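The Long Way Round to Salis

By half past four the car park at Temport was full of people pumping up tyres in the dark, and Atieno Mollel had already dropped her banana in a puddle. She wiped it on her sleeve and ate it. Her stomach was doing somersaults, the good kind, the kind she used to get on the last day of school!

"You're grinning," said Morfudd Hopkin, who was sixty-one and had done this race more often than anyone else in the club. "Stop it. You'll want that energy on the hill."

"Which hill?"

"Oh, lovely," said Morfudd, and went off to find the toilets.

Her number was 452. Wycliffe had written it on her arm the night before in marker pen, so neatly that it looked printed, and then he had drawn a small shark underneath for luck. He was somewhere behind the barrier now with the flask and the folding chair.

The swim was two laps of the harbour. She had dreaded it all August, lying awake and thinking about other people's feet, and the feet were every bit as bad as she had imagined. Somebody kicked her goggles sideways before the first buoy. Somebody else swam clean over her legs. But then the pack stretched out and the sun came up over the sea wall, straight into her eyes, and the water went the colour of orange squash and she thought, I'm in it, I'm really in it, and she laughed and swallowed about a pint.

She came up the ramp on wobbly legs and heard Elibariki Langat before she saw him. He coached the juniors and had a voice like a ferry.

"Wetsuit! Wetsuit, Atieno! Pull it DOWN!"

She pulled it down. She fell over. She got up again with one leg still in it and hopped the whole length of the racks, and a row of children cheered as if she were winning.

The bike was the part she loved. Out past the chapel, along the flat by the marsh, then up and up through the pines to Pralter, where the road went to 1727 feet and the wind came at you sideways. So that was the hill. She dropped into her smallest gear and looked at the white line and sang under her breath, the same bit of the same song, because she could never remember the second verse. A woman in green went past. A man went past on a bike that hummed. Then, near the top, she went past the man, and she would remember his surprised face for the rest of her life.

Down the other side! Hands cold, eyes streaming, the whole valley opening up and Salis at the bottom of it with its silly pointed church. She whooped at a sheep.

Her legs had nothing much to say about the run until the third lap, when they said all of it at once. The aid table was outside Diệp, the noodle place on the corner, and the owners had dragged a speaker into the doorway and were handing out salty broth in paper cups. It was the finest thing she had ever tasted. She walked while she drank it and then didn't quite start running again.

"Is this seat taken?" said Kanini Mwakyusa, shuffling up beside her with salt all down her face. They had trained together since the winter, in sleet mostly.

"I can't feel my toes."

"I can feel mine. Swap?"

They ran to the next lamp post, then the one after that. At the war memorial Kanini said she had 16 places on the woman in green if they were quick, and Atieno said that made no sense at all, and by the time they had finished arguing they were on the blue carpet with Wycliffe leaning so far over the barrier that a marshal was holding his belt.

She came 115th. Morfudd had been in long enough to have her shoes off.

"Well?" said Morfudd.

Atieno tried to think of something sensible. Her chin was wobbling and she had broth on her vest.

"When do they open the entries for next year?" she said. "And has anybody got any toast?" 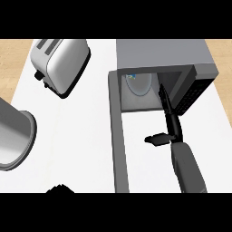 Toaster on a white worktop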